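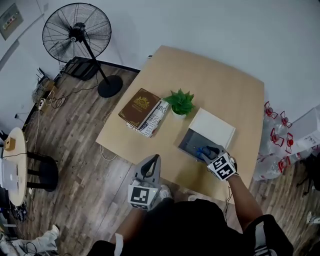 A book, a newspaper or magazine and a bit of greenery on the table

About us

Hello, and welcome to Mirum! I'm Saqib Tarar and I look after boats for a living, which still feels like a cheeky way to earn my keep. We're a small brokerage and boat care yard on the river at Piltthorpe, and we mostly deal in second-hand motor cruisers, the sort a couple or a young family can take out for a weekend without needing a crew (or a lottery win).

I didn't grow up with any of this. My dad drove buses in Namomville and the closest we got to the water was feeding the ducks. Then a mate at work asked me to help bring his old cruiser up through the locks one November. It rained the entire way, the heater packed in before lunch and I fell in love with the whole business. I bought my own boat the next spring, a tired little four-berth with a leaky front window, and spent far more time fixing her than going anywhere.

She was called Yousafzai, after my mum's side of the family, and I kept her for years. People on the moorings started asking me to have a look at their pumps and their canopies, then to find buyers for them, and somewhere along the way I handed in my notice at the office.

So what do we do? We've sold 232 boats so far, nearly all of them under 40 feet. We also do winter lay-ups, hull cleaning, engine servicing and a fair bit of polishing. There's room for 143 boats on our moorings and hardstanding, and if we're full I'll happily ring round the other yards for you.

If you're buying, come for a wander and bring the kids. I'd much sooner you climbed aboard six boats and went home to think about it than rushed into the first one with a nice sofa! Always get your own survey done, please, even on a boat I've looked after myself. If you're selling, I'll come out and give you a price for nothing, and I'll tell you if I think the new carpets are a waste of money (they usually are).

We're open from 9 until 5, a bit later in summer when the evenings are too good to go home. The gate's on the left just after the bridge, and it sticks, so give it a proper shove. Kettle's in the office, and the milk is normally all right.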